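Chapter 7
Learning from Demonstration: Teaching a Task by Doing It

You probably can't remember learning to put a sandwich together. Somebody did it in front of you, you tried it, and after a few lopsided lunches you had it. This chapter is about giving robots the same kind of start. I think it's one of the most exciting ideas in the whole field, and the basic version is simple enough to build in a semester!

In Chapter 6 we wrote out every motion by hand: go to this point, close the fingers, lift, turn, let go. That works beautifully for parts that never move or bend. It falls apart with a floppy leaf of toy lettuce, which hangs a little differently every time it gets picked up. Imitation learning skips the script. A person guides the arm through the job again and again, we record the camera views along with the arm's motions, and a network learns to go from one to the other.

Our running case is the Castum study, carried out at the Ustdale lab. The job is building a toy burger on a sheet of paper in a tray, starting with the bottom bun. The researchers recorded 831 demonstrations and trained a single policy on all of them – no separate program for patties, cheese or tomato.
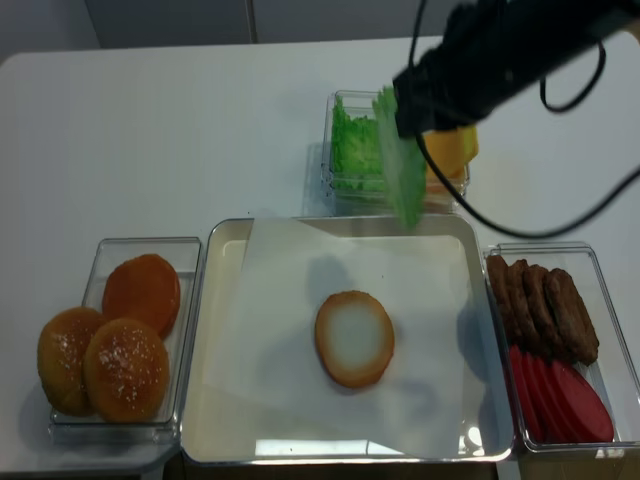 Why not just record one perfect demonstration and play it back?

A recording only fits the exact layout it was made in. Shift the bun an inch and the playback drops the next layer in the wrong place. A learned policy looks at each new camera view before choosing its next motion, so it has a chance to adjust.

That chance depends on variety in the data. The Castum team found that a policy trained on only 38 tidy demonstrations did fine until something slid, and then it drifted further off with every step. We call this compounding error, and you'll meet it again in Section 7.3. Their fix was lovely: they had people start from messy positions on purpose and record the recovery. Those clips taught the policy how to get back on track.

Before reading on, try stacking a few soft things using two fingers and one eye closed. Notice how often you correct yourself partway through a move. Section 7.1 starts with those small corrections and how we write them down as data.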